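Chapter 2
A Morning at the Open Day

Thursday, May 26, 2022
By Ngân Huỳnh

In February I received an invitation to the open day of Drelonis, a workshop where two-handed robots are taught kitchen tasks. I had read many papers on this subject, but I had never stood near such a machine while it worked. I think that a student should do this at least once before the equations begin, and so this chapter starts with the visit.

Our guide was Lorcan Quinlan, an engineer who speaks slowly and likes to be interrupted. More than 500 visitors had registered, so we went in small groups. He told us that the program for the demonstration, called Fistar, had been trained on 861 recorded attempts at one task – to put a slice of bread on a plate.

A visitor asked why they did not choose something more difficult. Quinlan answered that bread is difficult enough. It is soft, it bends, and no two slices have the same shape. A plate is hard and keeps its form, but it can slide when a finger touches the rim. The two hands must therefore share the work, and each must know what the other is doing. In this chapter we call this problem coordination, and we will study it first with the hands at rest and then with the hands in motion.

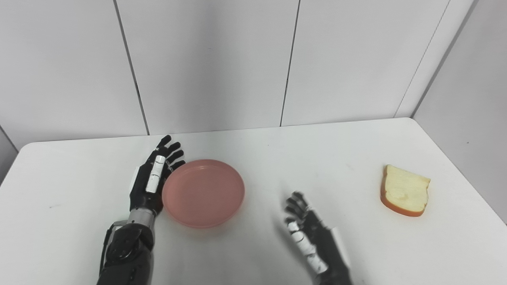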